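Bastholm Parts Inventory: README

Bastholm is a table of salvaged desktop computer parts, kept for repair shops that match used boards with used memory. Current release: February. Maintainer: Violeta Ledesma.

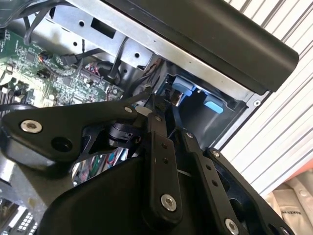

Opened desktop case, close view.

Contents
parts.csv -- one row per part, 367 rows
boards.csv -- one row per motherboard, 104 rows
notes.txt -- free text, keyed by part_id

Fields
part_id is an integer and is never reused. socket holds the socket name as printed in the board manual. slots gives the number of memory slots. An empty value means unknown; zero means none.
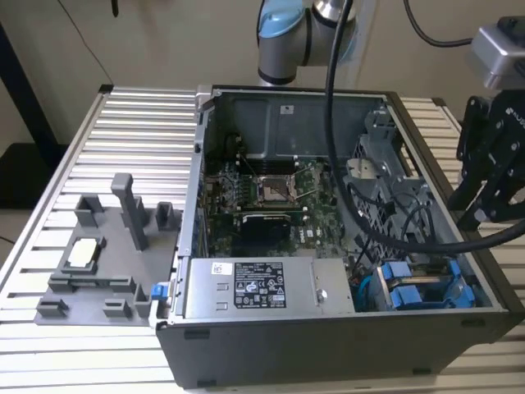
Known issues
18 rows in parts.csv have no board_id. Two rows carry a board_id that was retired when the Clandow list was merged; join on part_id for those. Dates before the merge are month only.

Corrections go to Bukola Ibrahim -- include the part_id and the old value.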